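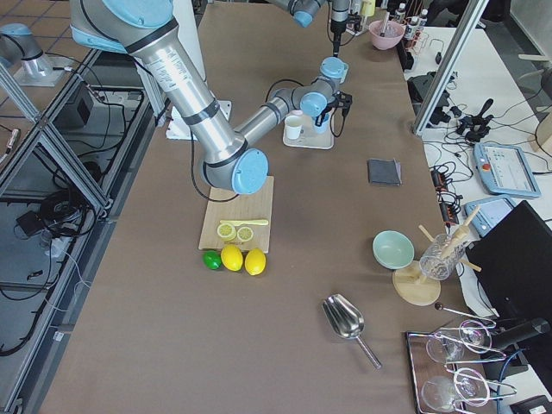
Swap the cable before you swap the gripper, was the first thing the Litholm helpline said to me this morning, and I hadn't even finished explaining what was wrong. I'd already had my heart set on a new gripper, too.

5th January

So, the cocktail cell again. First day back at Sosthorpe after the break, and the big arm, the one with the fat blue elbow, had decided that its gripper was only on the line when it felt like it. Fine at home position, fine over the board, then reach out to the tray for a cup and bang, fault 19, everything stops. I cleared it, it came back. Cleared it again (stubborn, me), it came back again.

The helpline voice was very patient. Did it happen at the same wrist angle every time? Well, yes, now that you ask! So I put the speed down, got the pendant, and jogged the wrist a little at a time with my other hand well out of the way, and there it was, the fault popping up the moment the cable got pulled straight. I had tied it too short in October. My own zip tie, my own neat little job, and I remember being so pleased with how tidy it looked.

Power off, ties cut, new cable on. I left a much bigger loop this time, down from the elbow and back up to the wrist, and it looks sloppy and I don't care. It has to stay off the board, though, so I ran the arm through all its poses at crawl speed and watched that loop like a hawk. It needed 2 goes to get the clip in the right spot.

Then I re-taught the cup pick, which I'd been putting off anyway. The black fingers were closing a hair too high for my liking. I dropped the point a touch, saved it under a new name (the old one is still there, Abbasi software never lets you forget anything) and set it going for 100 picks while I ate my sandwich. Not one fault. I did a little dance by the rack.

The cable was 19 bucks. The gripper I nearly ordered from Drarnach was 700. I've left the order form in the drawer all the same, you never know.

Tomorrow: grease, back up both pendants, and please, somebody remind me to sort out the cables on that side table. I said I'd do it before the holidays.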